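Robots on the returns floor: where we are after the first stage

4 January 2023

Movside took on the Pramex contract last April, and the returns floor has been changing ever since. Several readers have asked what the new two-armed machines will do and what that means for the people who work there now. This item sets out what has been agreed so far.

The returns floor handles household goods sent back by customers. Each item has to be picked up, looked over, and put in the right place for repair, resale or scrap. There are 38 people on the floor across 2 shifts. Most of the complaints we hear are about the bending and reaching, and about doing the same lift all day.

The machines will take over the first part of that work, picking single items off a table and moving them to a tray. Before any of them goes near live stock, the routines are built and tried in simulation by Kadlec, in a set of made-up living rooms. The rooms are furnished with the sort of things people send back to us.

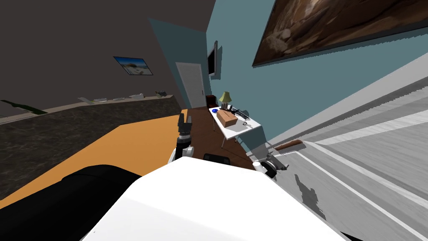 Simulated room with the robot facing a table, on which are a box, a blue ball and a lamp.

Floor staff have been part of this. Those who know the stock best sat with the Kadlec team and said which items are awkward to get hold of and which get damaged when squeezed. Lamps came up a lot. So did anything long and thin. A total of 3,408 test picks have been run on screen up to the end of the first stage, and the failed ones were gone through with staff from both shifts.

As for jobs, no posts are being cut under the present agreement. Sorting and grading stay with people. Two new roles have been opened on each shift to watch over the machines and clear stoppages, and these are paid one grade higher. Training is in working hours. Applicants do not need any computing background, but they do need to have worked on the floor for a year.

Some points are still open. Staff want it in writing that pick rates for people will not be raised to match the machines, and Movside has said it will reply before the second stage begins. Break times near the machine bays also need settling.

Lindotico News | Contact the newsletter desk | © Lindotico 2023 | Back to top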